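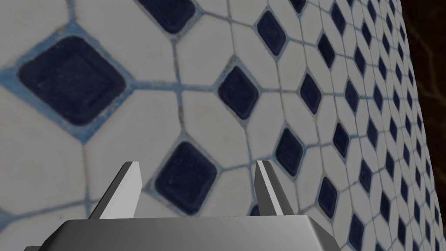
Page last changed: March

Home Advice Reviews Loans Repairs Contact

Filed under: Product reviews / Floor care / Hard floors

Plustider Floor Steamer, Model 2603

The Nogueira Housing Resource Center reviews household equipment before adding it to the lending room. The Plustider floor steamer, made by Enham, was considered after several residents asked whether a steam machine could replace the bucket and brush on tiled kitchen floors. This review covers the standard model with the supplied pads. The carpet glider is sold separately and was not tested.

Assembly and instructions

The machine arrives in four parts: the body, the handle, the floor head and the water tank. The handle locks into the body with a single push and cannot be removed again without a screwdriver, a point the manual mentions only on its last page. Residents with limited storage should note that the assembled machine does not fold. It will stand upright on its own, although the parking position is shallow and the machine fell over twice on a sloping laundry room floor.

The printed manual is clear and set in a readable type size. The safety section comes first, as it should. The diagram for fitting the pad shows an earlier floor head with clips, while the current head uses hook-and-loop strips.

Heating and steam

The tank was filled to the line with tap water at the start of each session. The indicator light turned from red to green promptly, and steam followed within a few seconds of pressing the trigger. A full tank gave nearly 20 minutes of use on the low setting. On the high setting the tank ran out much sooner, and refilling meant unplugging the machine and waiting for it to cool. Larger homes will find this tiresome.

The trigger must be held down throughout. Reviewers with arthritis found this uncomfortable after a single room, and one stopped before the floor was finished. A lock for the trigger would be a simple improvement, and we have written to Enham to suggest one.

Results on tile and grout

Glazed tile is where the machine performs best. Dried food, shoe marks and the film left by soap-based cleaners came away with one or two slow passes. Patterned floors with small inserts call for more patience, because every insert adds to the length of the joints, and it is in the joints that most kitchen soil collects.

On grout the results were mixed. Recent stains lifted well. Older discoloration beside the stove faded but remained, and the supplied corner brush was too soft to make much difference. Residents whose grout has never been sealed should try a hidden section first. Colored grout should be treated with the same care; the manual advises the low setting and we agree with that advice.

Other surfaces

Enham states that the machine may be used on sealed wood floors. We do not recommend it for wood of any kind in our properties, sealed or otherwise, as the condition of the seal is seldom known. The machine should not be used on furniture. For tables and counters, a cloth wrung out well and followed by a dry one remains our standard advice, and trays, boxes and other items should be lifted and wiped beneath, not pushed aside.
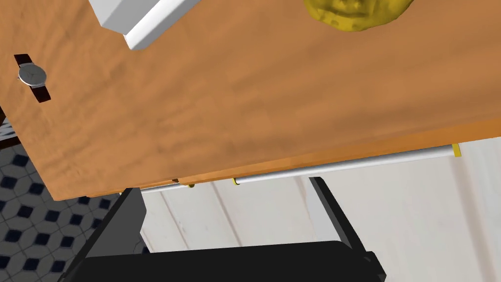

Wood tabletop with the corner of a white item, perhaps a tray or box.

Noise, cord and weight

The pump makes a steady ticking sound that is audible in the next room but should not trouble neighbors at reasonable hours. The cord is long enough for an average kitchen and hallway. It leaves the body low on the right side, and left-handed users reported stepping over it. With a full tank the machine is heavy to carry upstairs, and we advise filling it on the floor where it will be used.

Pads and running costs

Two washable pads are included. After seven washes one had begun to fray at the stitching, although it still held to the head. Replacement pads were in stock at Gendum at the time of writing. Pads of other makes did not fit well and left the front edge of the head exposed.

Assessment

The Plustider scores 70 out of a possible 100 on the Center's scale for floor equipment. It is recommended for glazed tile in small and medium kitchens. It is not recommended for wood, for unsealed stone, or for users who have difficulty maintaining a grip.

One machine has been placed in the lending room. Borrowers are asked to empty the tank, remove the pad and allow the head to cool before returning it. Descaling is carried out by the Center.

Review prepared by Emerson Bezerra, Equipment and Lending

Contact the Center | Accessibility | © Nogueira Housing Resource Center | Back to top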